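Music Production 2, Session 6: Preparing and delivering a remix

Guido Martinelli
14/11/2024

12 shares | 3 comments

These notes cover the second half of the unit on dance music releases. Read them before you start the assignment. The first half, on clearing samples, is in the previous handout and won't be repeated.

What counts as a remix

In everyday talk the word is used for almost any altered version of a track. For this course we'll keep four terms apart.

An edit uses the finished stereo recording and changes its length or order. A DJ might lengthen the intro so the track is easier to mix into. No new musical parts are needed.

A remix is made from the separate parts of the original and normally adds new ones. The drums and bass are often replaced completely. It is usually commissioned, and the remixer is named in brackets after the title.

A rework is a looser word. Some labels use it for a remix that stays close to the original song, others for one that drifts a long way off. Ask what the label means by it before you agree to anything.

A bootleg is a remix made without permission. You may play with other people's vocals at home to practise, but bootlegs are not accepted for the assignment.

Asking for parts

The separate parts are called stems or multitracks, and the two are often confused. Multitracks are the individual channels: kick, snare, each synth line, each vocal take. Stems are groups of those channels mixed down together, so you might get one file for all the drums and one for all the backing vocals. Most remix packs contain stems, with the lead vocal supplied separately.

When you ask for parts, ask for these:

- the lead vocal dry, and again with its effects
- the main hook on its own, as audio and as MIDI if it exists
- the tempo and key in writing
- the finished master, for reference only

All files should start at the same point, even if a part doesn't come in until the last chorus. If they don't, you will spend an evening lining things up by ear. It's quicker to write back and ask for a new export.

Worked case: "Grotum"

Our case this term is the single "Grotum" by Odoi, released on Vancombe in April. The original is a vocal house track at 124 bpm in F minor. The label ordered a package of three remixes, to come out after the single had been played in clubs for a while.

The brief to the remixers was short. One version had to work in the middle of a club set, one had to be suitable for daytime radio, and the third was left open. Fimska took the third and turned in a half-time version at 140 bpm with only one line of the vocal left in it. 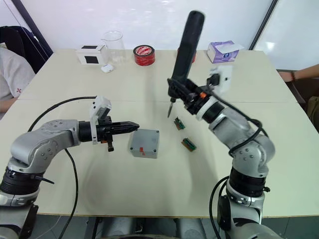
Listen to the Fimska version twice before you look at the arrangement. On the first listen, note where you recognise the original. Most people hear it at the first breakdown, where the vocal line arrives over the old chords. Those chords have been slowed and dropped in pitch, but the rhythm of the changes is the same. On the second listen, follow the bass only. It never plays the original line, though it borrows the gap before the fourth beat.

The club version is less surprising and in some ways harder to do. It keeps the tempo, the key and nearly the whole vocal. The changes are in the drums and in the order of events. The first chorus is held back until after the second verse, and the breakdown is twice as long. If you are new to remixing, this is the better model.

Changing tempo

Small changes are safe. A vocal moved from 124 to 128 bpm will usually stretch without trouble. Larger moves leave audible marks, mostly on long held notes and on breaths. You have three choices: cut the vocal into phrases and place each one by hand, use less of it, or treat it as half time or double time against the new beat. A 140 bpm track in half time feels like 70, so a phrase sung at 124 has to be spread out a good deal or broken up. Fimska broke it up.

Set the stretch mode for vocals separately from the mode for drums. The default setting in most programs is a compromise and suits neither very well.

Arrangement for DJs

Leave room at both ends. Thirty-two bars of drums at the start is common for a club version, and sixteen is enough for radio promo. Keep the intro free of strong chords, so it can run under another record without clashing. Changes should fall on eight or sixteen bar lines unless you have a good reason to break the pattern.

Fees and credit

Small labels often pay a flat fee for a remix, and some offer a swap, where each artist remixes the other. In the class exercise we assume a fee of £200 with no royalty. Under those terms the remixer does not own the new recording and has no share in the song. A few contracts differ, so read the page on ownership even if you read nothing else. Get the wording of your credit agreed before you deliver.

Assignment

Make a remix of "Grotum" from the parts in the shared folder. Hand in:

- one WAV file, 24 bit, 44.1 kHz, with peaks no higher than -6 dB
- a one-page note on what you kept, what you dropped and why
- a screenshot of your full arrangement

The written note carries 20 marks and the arrangement another 20. The rest are for sound and finish. Do not put a limiter on the master channel. Name the file with your surname first, then the title, then the tempo.

Next session: mastering a package so that all the versions sit at a similar level. Bring headphones.

3 comments | Share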